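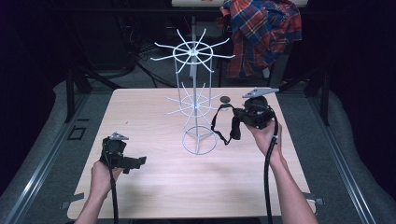
**手持夹爪的数据线，应该从哪一边出来，才不会影响手腕转动？**

从握把的底部出来，沿着小臂的方向往下走，在离手一个拳头的地方留一段松的弧线。线的固定点放在桌子下面，不要放在桌面上。

---

**夜里拧螺丝**（楼主）

大家好。中文是我的第二语言，如果有的词用得不对，请告诉我，我会改。

上面的问题是我上个月在别的帖子里问的，回答是我自己试过以后写的。我把它放在开头，是希望后来的人不用再找。下面是我现在还没有解决的事情。

我在 Omton 共享工坊做一套双手的手持夹爪，项目的名字叫 Otia。做法比较普通：人拿着左右两个夹爪做动作，把动作记录下来，以后给机械臂学习。机械臂还没有买，所以现在只有人手这一部分。

桌子是浅色木纹的台面，两边有铝型材的导轨，台面用小夹片压在架子上。练习的物体是一个白色的铁丝展示架，就是商店里挂小商品的那一种，有上下两层挂钩。任务是把一个小圆片套件挂到下层的钩子上，然后再取下来。

现在的问题有下面这些：

- 右手的夹爪比左手的重 172 克，举高的时候很快就累。
- 夹爪上面的银色三角板是我自己切的，厚度 2 mm，右边的那一块比较长。我担心它碰到展示架上层的钩子。
- 铁丝太细，夹爪闭合以后，读数和完全空夹几乎没有区别。

夹爪最大张开 55 mm。控制板是 Costa 的，线是 Brallier 的软线，每根长 168 cm。

请问有经验的朋友，我应该先改哪一个？

---

**三轴不够用**

先改重量。别的都可以慢慢来，手累了以后做出来的动作是歪的，歪的动作你录得再多也没有用。

右边那个为什么重？是多装了东西，还是外壳的填充率不一样？

---

**夜里拧螺丝**（楼主）

谢谢。右边多装了一个电池盒的座子，本来想做无线，后来没有做成，座子就一直留在里面。外壳也是比较早的版本，壁比较厚。左边的是后来重新画的，形状方一些，也小一些。

所以两只手拿的其实是两代东西，我知道这样不好。重新打印右边的外壳需要一个晚上，工坊的打印机星期一才轮到我。

---

**三轴不够用**

那就等打印机。在这之前不要录正式数据，只练手。

---

**老槐树下**

我不同意楼上。

左右重量不一样，当然不舒服，可是对数据的影响没有那么大。人会自己补偿的。我以前用两个完全不同的夹爪做过叠毛巾，一个是买的，一个是自己做的，最后训练出来没看出左右有什么差别。

我觉得首先要解决的是第三个，读数。如果闭合的读数分不清“夹到铁丝”和“什么都没夹到”，那么你的数据里就没有“夹到”这件事，只有“手指合上了”这件事。模型学什么呢？

---

**三轴不够用**

叠毛巾是在桌面上做，手腕大部分时间可以靠着桌子。他是要把手举起来，绕着一个架子做，这个差很多。你让他举着那个重的站半个小时试试。

---

**老槐树下**

也可以坐着做。架子放在桌子上，人坐高一点，手肘就有地方放了。

---

**夜里拧螺丝**（楼主）

我试过坐着。坐着的时候，从上面看下去，上层的钩子正好挡住下层的钩子，我看不见圆片的孔在哪里。站着往前倾一点就可以看见。所以现在是站着做的。

关于读数，我补充一下具体情况。夹爪的开合是用一个磁编码器读的，装在转轴上。完全合上的时候读数是零，夹住铁丝的时候也应该有一个很小的数，可是手指前端的软垫会被铁丝压进去，所以又变成零了。把软垫拿掉，数字就出来了，但是铁丝会打滑。

---

**半桶环氧**

软垫换硬一点的。我用过自行车内胎剪的，也用过热缩管，热缩管比较硬，表面烤一下以后有一点点粘，夹细的东西很合适。

还有一个办法：在软垫中间刻一道浅槽，铁丝进了槽里就不会乱跑。槽的深度要小于铁丝的直径，这样合上以后还是有一个缝，编码器能看到。

---

**夜里拧螺丝**（楼主）

刻槽这个方法我没有想到，非常感谢。请问槽是竖着刻还是横着刻？铁丝的方向一直在变，中间的立柱是竖的，钩子是往外伸的。

---

**半桶环氧**

看你夹哪里。你的任务是挂圆片，那夹爪夹的是圆片，为什么要夹铁丝？

---

**夜里拧螺丝**（楼主）

对不起，我没有写清楚。

左手的夹爪夹住展示架的立柱，让它不要转动，右手的夹爪拿圆片。架子的底只有一个圆环，很轻，右手一碰到钩子，整个架子就会跟着转。所以左手一定要扶。夹不到铁丝的是左手。

---

**半桶环氧**

明白了。那么左手只夹竖的铁丝，槽就顺着铁丝的方向刻，一道就够。右手不要刻，右手夹圆片用平的垫子就可以。

---

**老槐树下**

或者用双面胶把架子的底环粘在桌上，左手就解放了。

---

**三轴不够用**

粘住就不是双手任务了，那他做左边那个干什么。

---

**老槐树下**

我的意思是先把单手的做通，再做双手的。一次只多一个困难。他现在有重量的问题，有读数的问题，有三角板的问题，还有两只手要配合的问题，全部混在一起，出了错都不知道是谁的错。

---

**夜里拧螺丝**（楼主）

这个意见我接受一半。我会先把底环粘住，只练右手，等新的外壳打印好以后再把左手加进来。可是最后的目标还是两只手，因为 Otia 这个项目当初就是想做“一只手扶、一只手放”的动作。

---

**铝屑过敏**

没有人说三角板，我来说。

三角板是做什么用的？如果是贴定位标记用的，尖头没有意义，把尖头剪掉或者磨圆。两毫米的金属板，尖的，装在手上，旁边还是一堆铁丝钩子，早晚会钩到，更早的时候会扎到自己。

---

**夜里拧螺丝**（楼主）

三角板有两个作用。第一个是给我自己看方向：从头的高度往下看，夹爪的身体是黑色的，很难看出来它指向哪里，银色的板很容易看出来。第二个是以后要在上面贴定位用的标记。

尖头确实只是为了好看方向，我同意可以磨圆。

---

**铝屑过敏**

看方向的话，在黑壳上面画一条白线也一样。

---

**夜里拧螺丝**（楼主）

白线我画过，用的是油漆笔，手出汗以后就掉了。

---

**铝屑过敏**

油漆笔之前先用酒精擦。或者打印的时候留一条沟，把白色的料嵌进去，永远不会掉。

不过板还是要处理。右边那块长的，你举起来的时候它朝外，放下去伸到架子中间的时候它朝哪里？如果朝着上层的钩子，那你每次把圆片送到下层，板都要从上层的钩子旁边经过。

---

**夜里拧螺丝**（楼主）

我今天下午按您说的看了一遍。右手从右边平着进去的时候没有问题，板在外面。如果右手从上面斜着下去，板就会碰到上层的钩子。碰到过，声音不大，但是架子会晃。

所以我现在规定自己只从右边进去。不知道这样限制动作好不好。

---

**老槐树下**

不好。你以后的机械臂上面又没有三角板，它本来可以从上面下去，可是你的数据里永远没有这个走法。

---

**三轴不够用**

这个我同意老槐树。难得。

---

**铝屑过敏**

也没有那么严重。动作范围窄一点，数据干净一点，新手先求能用。我自己录的第一批什么方向都有，结果什么方向都没学会。

不过板子做短是必须的，和从哪边进去没有关系。

---

**半桶环氧**

补充一个小事：背景。你的背景是黑的，架子是白的，这个很好，白铁丝在黑布前面很清楚。但是桌面是浅色的，白铁丝在浅色木纹前面就没有那么清楚了，下层的钩子从头的高度看过去，后面是不是就是桌面？

---

**夜里拧螺丝**（楼主）

是的，下层的钩子后面是桌面，上层的钩子后面才是黑的。我的眼睛可以分清楚，相机分得比较差。

我想过换一个深色的桌面，可是圆片也是深色的，放在深色的桌面上就找不到圆片了。

---

**半桶环氧**

那换圆片的颜色，不要换桌面。圆片最便宜。贴一个红点或者黄点也行。

---

**老槐树下**

灯也可以动一下。光从正上方来，架子的影子就在架子的脚边，铁丝和影子混在一起。把灯往旁边挪，影子拉开，就好分多了。

---

**三轴不够用**

影子拉开以后更长，会盖住圆片。我宁愿加一块柔光布，让影子淡一点。

---

**夜里拧螺丝**（楼主）

两个都不难，我都试一下再来报告。柔光布工坊里有。

再问一个小问题。右手夹爪上有一条带子，原来是防止掉下来用的，套在手腕上。现在我没有套，它就挂在旁边，有时候会碰到下层的钩子。是剪掉，还是应该套好？

---

**铝屑过敏**

套好。你的右手那个那么重，掉下去先砸坏的是架子，然后是你的控制板。Costa 的板子摔一次焊点就松，我在别的项目里碰到过，也可能是我焊得不好。

---

**三轴不够用**

套好加一。多出来的一截折起来，用魔术贴绑在小臂上，不要让它晃。

---

**半桶环氧**

我做过一个改法，把带子的挂点从侧面移到底部，和线从同一个地方出来，带子和线一起顺着小臂走，前面就干净了。既然右边的外壳要重新画，顺便改掉吧。

---

**夜里拧螺丝**（楼主）

很好的建议，我会改在新的外壳里。把大家的意见整理一下，我准备这样做：

1. 右边的外壳重新画，去掉电池座，壁做薄，带子的挂点移到底部。
2. 左边手指的软垫换成热缩管，顺着立柱的方向刻一道浅槽。
3. 两块三角板都磨圆，右边的那块做短，和左边一样长。
4. 圆片贴一个黄点。
5. 外壳打印好以前，底环粘住，只练右手，不录正式数据。

灯和柔光布分开试，不和别的改动放在一起。

---

**老槐树下**

第一条里，壁不要做得太薄。握把的地方用力很大，薄了会吱吱响，编码器的座子也会跟着变形，读数又飘了。薄的地方放在前面，握把还是厚的。

---

**夜里拧螺丝**（楼主）

记下来了。握把保持原来的厚度，只改前面的部分。

---

**路过的游标卡尺**

看完了整个帖子，想问楼主线为什么要那么长？我用同样牌子的线，Brallier 的，太长了以后偶尔丢包，剪短重新压头就好了。

---

**夜里拧螺丝**（楼主）

因为电脑放在架子后面的地上，线要从桌子前面的边下去，再从桌子下面绕到后面。短一点就够不到了。目前还没有看到丢包，可是我也没有认真检查过。请问您是怎么检查的？

---

**路过的游标卡尺**

每一帧加一个序号，录完以后看序号有没有跳。很简单，应该从第一天就加上。另外把电脑搬到桌子旁边，线自然就短了，后面地上那些线也可以少几根。

---

**夜里拧螺丝**（楼主）

序号我今天晚上就加。搬电脑要先问一下工坊，旁边的位置是过道。

新的外壳装好以后，我会在这个帖子里写重量和读数的结果。如果刻槽以后读数还是零，我再来麻烦半桶环氧。

---

**半桶环氧**

来吧。槽先刻浅一点，浅了可以再刻，深了就要换一根热缩管。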